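3. Setting and materials

3.1 The worktop

The Tautahi study concerns small kitchen tables on which cooking appliances and food have to share one surface. Such tables are common in rented rooms, staff rooms and student housing in Pallasholm, where the earlier household survey was carried out, and they are used differently from a fitted counter. A fitted counter usually has a wall behind it and cupboards above it. A table of this kind can be approached from more than one side, and whatever stands on it has to be moved or reached over when a meal is prepared.

For the present work a table with a light wood-grain top was placed in an enclosed corner. Black fabric was hung behind it and along the sides, held at its upper edge by small clips, and large foam letters reading "Fast" and "UMI" were fixed to it in two rows. The fabric was not ironed or stretched. Its creases were judged to be of no consequence for the work, as the analysis deals only with what is placed on the table. Ceiling lighting was used throughout, and no lamp was added at table level.

The appliances were chosen from the categories named most often in the household survey. A microwave oven was the only item present in every layout. It was the largest object in the set and the one that participants in the pilot had been least willing to lift, so that its position tended to decide the position of everything else. Figure 3 gives the table with the microwave oven towards the left and food items to its right, with a slotted basket or tray nearer the front edge.

Figure 3. Worktop with microwave oven, cup in a metal holder and small white dish.
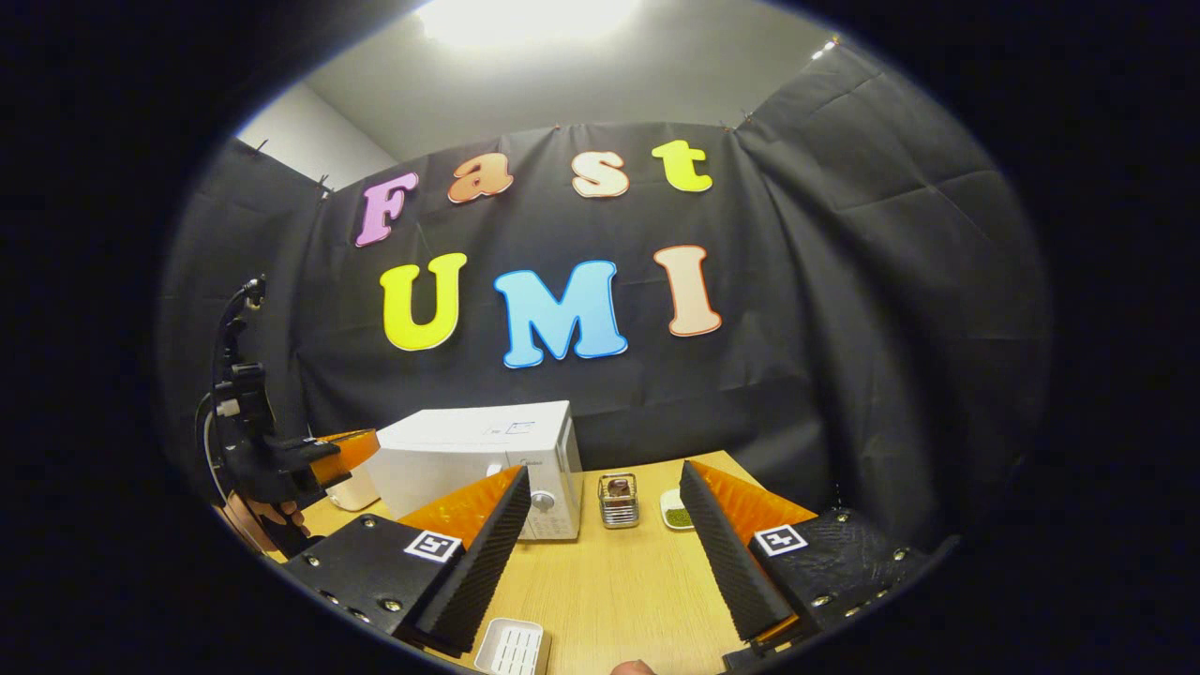
Food was portioned before each session into small open vessels. Open vessels were preferred to lidded tubs on the advice of Hinata Kinoshita, who had observed in the pilot that participants treated a closed tub as something to be stored and an open dish as something in use. The distinction matters for a study of tidying. A lidded tub was often pushed to the back of the table within the first minutes of a session, whereas a dish was commonly left where it could be reached, even when it was no longer needed.

Cups presented a separate difficulty. A cup standing directly on the table was regarded by most participants as free to be put anywhere. Once it stood in a holder, it was handled together with the holder and was given a place of its own, generally at some distance from the edge. We therefore record the cup and its holder as a single item in the inventory, and we note separately any occasion on which the two were parted.

The full inventory contained 19 items, of which only a selection was set out at any one time. Items not in use were kept on a shelf outside the fabric enclosure and were brought in between sessions by Rhys Ruddock, who also kept the placement record.

3.2 Layouts

Three layouts were prepared. In the first, the microwave oven stood alone among the appliances and the rest of the surface was given over to food and serving vessels. In the second, a toaster was added beside it. In the third, the appliances were the same as in the second but the starting positions of the food were changed, so that nothing could be taken to the oven without first making room.

The layouts were not intended to be tidy. Previous work by our group, using the Vevar checklist, began each session from an orderly arrangement and asked participants to maintain it. That procedure produced consistent scores but told us little about how people deal with a surface that is already inconvenient. In the present study the starting arrangement was allowed to be slightly awkward - a basket too near the front, for instance, or a dish standing where the hand would naturally come to rest.

The direction in which an appliance faces was also recorded. A toaster may be used from either long side with little trouble, but a microwave oven has one door and needs clear space in front of it. Where the oven is turned, the clear space turns with it, and the part of the table that is useful for plates and dishes may then lie to one side of the appliance. Participants rarely turned the oven back to face them squarely. Several moved themselves instead and worked from the end of the table. Figure 4 concerns the pairing used in the second layout.

Figure 4. White toaster and microwave oven side by side, the oven facing towards the right.

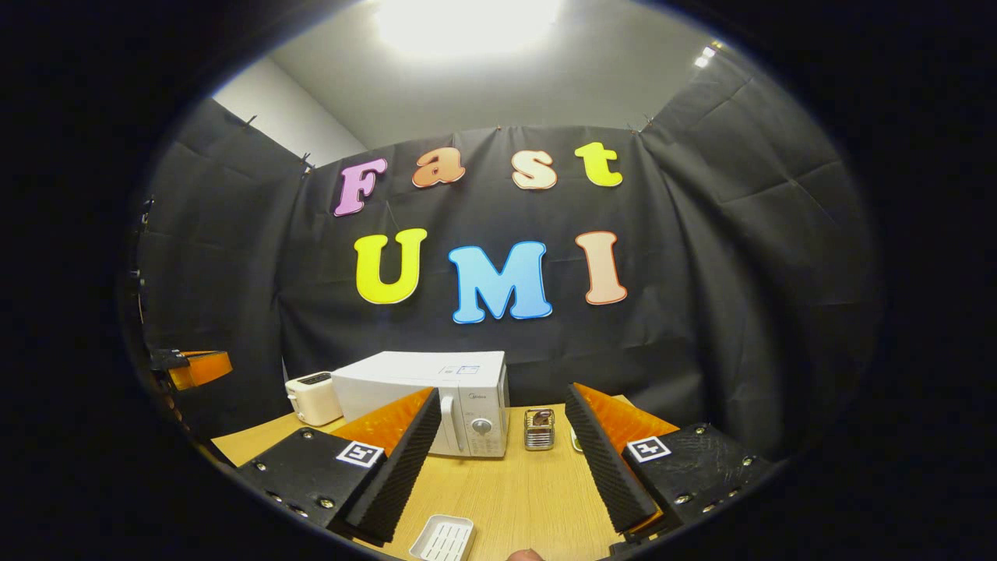 Placing two appliances next to each other has practical advantages, chief among them that the remainder of the surface is left as one usable area. It also has a cost. Crumbs fall between the two bodies and are difficult to wipe away without moving one of them, and a participant who wishes to clean properly must decide which to lift. In nearly all such cases the toaster was chosen. Once lifted, it was not always returned to the same spot, and a gradual drift of the lighter appliance was noted across sessions.

3.3 Participants and procedure

12 adults took part, all of whom prepared at least one meal a day at home. Each attended in July and completed one session with each layout, in an order set beforehand by Cosmin Dinu. Participants were asked to prepare a light snack, to serve it, and to leave the table as they would wish to find it. No further instruction was given as to what this meant. Questions about where a particular item belonged were answered with the same sentence on every occasion, namely that the participant might put it wherever seemed sensible.

Placement was coded after each session by Alby Kereama and checked by Lachlan Grimshaw. Differences between the two were settled by discussion. The most frequent difference concerned shallow baskets and trays, which one coder had tended to treat as containers and the other as surfaces. For the final coding a basket was counted as a container only when at least one item had been placed in it during the session. Empty baskets were coded by position alone.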